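Koller quilted mattress pad, six months in

Posted Tuesday, February 15, 2022

Short version: buy it if your mattress is normal height. Skip it if your mattress is one of those giant pillow top things. Long version below, typing this on lunch so bear with me.

Background. Bought the Koller in August from the Lundoneck outlet because the old pad had gone flat and crunchy and one corner elastic was completely dead. You know the kind. You wake up and the corner has crawled under your shoulder. I wanted white, quilted, machine washable, no plastic backing. That last one mattered most. I sleep hot and every "waterproof" pad I've had sounds like a bag of chips.

Out of the package it smelled a bit. Sort of like a new shower curtain even though there's no plastic in it that I can find. Washed it once, smell gone. Lint trap was FULL after that first dry, so clean it halfway through or it takes forever.

Feel. Thin. Not a topper, don't expect a topper. If your mattress is too hard this won't fix it, go buy foam. What it does is take the slick feeling off and give you a bit of cushion between you and the ticking. Cooler than my old one for sure. Summer was fine, no sweaty back. In winter I put a fleece blanket over it and that was fine too.

Fit. Ok here's the main complaint. The label says deep pocket. It isn't, really. On our main bed it goes on but you have to fight the fourth corner, and if you've washed it hot (I did, once, my fault) you fight it more. On the guest bed, which is shorter, perfect. So that's where it lives now, and I bought a Brallcombe for the main bed instead. More on that in a sec.

Washing. Been through the machine a lot by now. Stitching has held. One loose thread near the foot, snipped it, hasn't run. Filling hasn't bunched up into those sad little lumps, which is how my last two died. Cold wash, low heat, take it out while it's a tiny bit damp and lay it over a door. If you bake it dry it comes out wrinkled and the quilting looks puckered until somebody sleeps on it for a night.

Stains. Coffee came out. Pen did not, there's a blue dot there forever. White is white, what can you do. I've heard oxygen bleach is fine but the tag says no bleach and doesn't say which kind so I have not risked it.

Slipping. Barely. It stays put much better than the old one with the corner straps. Kids' blankets slide around on top of it a little less too, the quilting gives them something to grip. Speaking of, the guest bed is where all the loud bedding ends up. Nothing matches in there and I've given up.
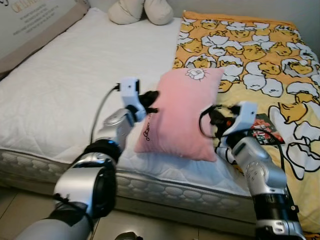 Diamond quilting on the left, egg blanket on the right, pink pillow in the middle.

Compared to the Brallcombe. Brallcombe is thicker, softer on top, deeper skirt, costs more. It also takes two full dryer cycles, and it pills. Already pilling after maybe a season, right where feet go. The Koller hasn't pilled at all. If they made the Koller with the Brallcombe skirt I'd be done shopping for pads for years.

Also tried an Urthorpe before either of those, sent it back the same week. Noisy, and the elastic was so tight it curled the edges of the matress up. No thanks.

Reviews. The Lundoneck site had 198 reviews when I ordered and a lot of the one stars are people who wanted it to be a topper. Ignore those. The ones about the pocket depth are right though, so read those and go measure your bed. Measure with the sheet off. I did not, hence the two pads.

Stuff I can't tell you: how it does on an adjustable base (don't have one), whether the twin fits the same as the bigger sizes, and whether the newer ones are made the same. The outlet stock had a different tag from the one on the website so who knows.

Pros
Quiet
Doesn't sleep hot
Washes well, no lumps so far
No pilling

Cons
"Deep pocket" is generous
Shrinks a little if you go hot
Lint everywhere the first time
Shows every mark

Score: 86 out of 100. Would of been over 90 with a proper skirt. I'd buy it again for the guest bed, wouldn't for ours.

Update, same day: someone asked in the comments about returns. Outlet gives store credit only, website will refund but you pay the shipping back. Keep the bag it comes in, they wanted the original bag for the Urthorpe and I had to dig it out of the trash.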